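"A shoe has to come home in the evening"

The owner of Claria, a small repair shop for children's shoes in Vumomdale, answers the phone herself, and she asks me to come after six in the evening, when the customers are gone. The shop is one long room behind a bakery. She opened it 19 years ago, after she had worked for a shoe factory called Thiele, in the department for returned goods.

"At Thiele I learned what breaks," she says. "Every day I had boxes of shoes that people did not want any more. Most of them needed one hour of work. But the factory did not repair, it only replaced. I was sad about it, and then I was angry, and then I rented this room."

In the beginning she repaired every kind of shoe. The children came later, when a school near the shop asked for help with the shoes in its lost and found. She cleaned them, mended them, and sold them back to families for a very small price. Last year she and her one assistant repaired 880 pairs, and more than half were canvas.

I ask if canvas is worth the trouble, because a new pair can be cheap. She has heard this question many times.

"Parents tell me that the child will grow out of it in six months. It is true. But there is a brother, there is a cousin, there is a neighbor. A good shoe can have three children." She laughs. "The cheap one has one child, and it is tired before the summer."

The most common damage is at the toe, where small children brake with the foot when they ride a scooter. After this come the eyelets, and then the line where the canvas meets the sole. For that line she uses Odent, a glue that she orders from abroad and that needs 20 hours to dry. She does not let any customer take the shoes sooner, also when they beg.

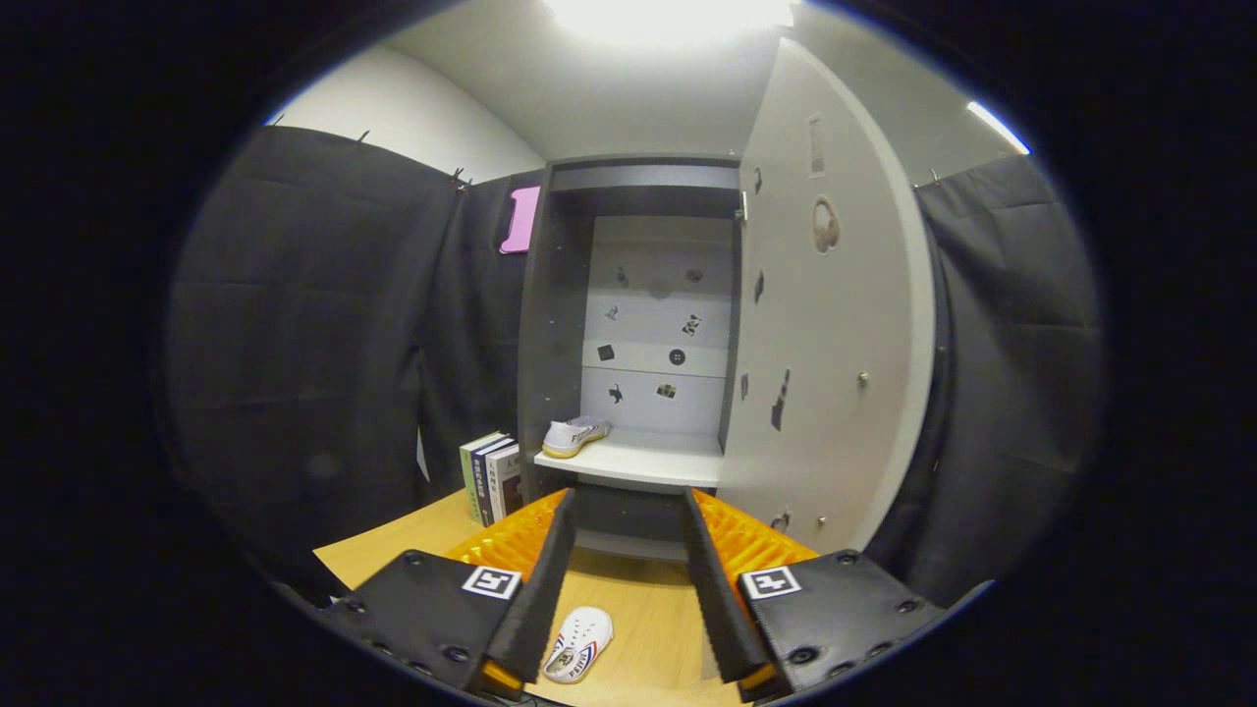
What she tells parents

She would like people to come earlier. A hole as big as a fingernail is simple work, but a hole as big as a coin needs a new piece of cloth, and the price is double. She also asks them not to use the washing machine, and never the heater.

"Take out the laces, take out the inside sole, use a soft brush and cold water. Put paper in the shoe and change the paper at night. My grandmother did it like this and I did not find a better method."

About white shoes she has a strong opinion. She thinks they should be allowed to become gray, and she refuses to bleach them, as bleach makes the thread weak.

In June she will start an evening course for parents, with six places at one table. They will learn two stitches and how to change an eyelet. I ask if she is not afraid to lose her customers in this way.

"No, no," she says. "They will do the first shoe at home. The second one they will bring to me."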